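Eltbridge Upholstery Fabric Wear Records
README, version 2

Records of how furnishing fabrics wear in ordinary homes and waiting rooms in Eltbridge. The set holds 1001 records covering 361 pieces of seating. Each record is one inspection of one piece. Most pieces were inspected more than once. 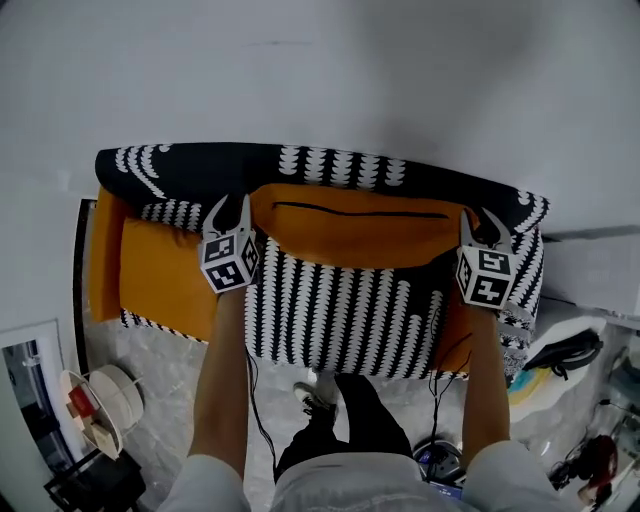
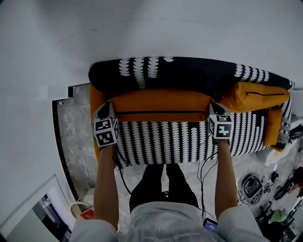 Orange cushions with black and white patterned fabric.

Brindar wrote after version 1 that a single wear grade per sofa was of little use to them, as seat covers are nearly always replaced before the backs. They asked for seat, back and arms to be graded separately, and for the zip to be noted on its own. Version 2 does this. The old single grade is kept in the column grade_v1 so that earlier work can still be repeated.

Files

records.csv – one row per inspection
pieces.csv – one row per piece of seating
fabrics.csv – fibre content, weave and colour group, where known
grades.txt – wording of the wear grades
changes.txt – differences between versions

Main columns in records.csv

piece_id: matches pieces.csv
visit: 1 for the first inspection, then upwards
seat, back, arms: wear grade, 0 to 5
pilling: none, light, heavy
fading: none, light, heavy
zip: sound, stiff, broken, no zip
cleaned: yes, no, not known
grade_v1: single grade, blank for records added in version 2

How the grades work

Grade 0 is fabric with no wear that can be seen or felt. Grade 3 is where the weave has thinned but not opened. Grade 5 is a hole or a split seam. Stains do not count towards the grade. Printed fabrics are graded on the cloth and not on the print, so a rubbed pattern on sound cloth can still be grade 1. Loose cushions are turned and both sides checked, and the worse side is recorded.

Grading was done by hand in daylight, using the Didden reference swatches. A second grader repeated 24 inspections. Seat grades agreed well, arm grades less so – piping makes the arms hard to judge.

Known problems

Fibre content is missing for 17 fabrics where the label had been cut out. These are marked NK in fabrics.csv and should not be read as cotton, which was the default in version 1.

Leather and coated fabrics are left out. Throws and loose covers bought separately are also left out, even where they were on the piece at every visit.

The age of a piece is what the household told us. Second-hand pieces have the age left blank.

The waiting room chairs all come from the Brophy building and were bought in one batch. Treat them as a group, or leave them out if you are comparing fabrics.

Use

Free to use and share with credit to the Eltbridge wear records. Please give the version number. Corrections can be sent through the issues page, with the piece_id and visit number.

Last updated 9 July 2026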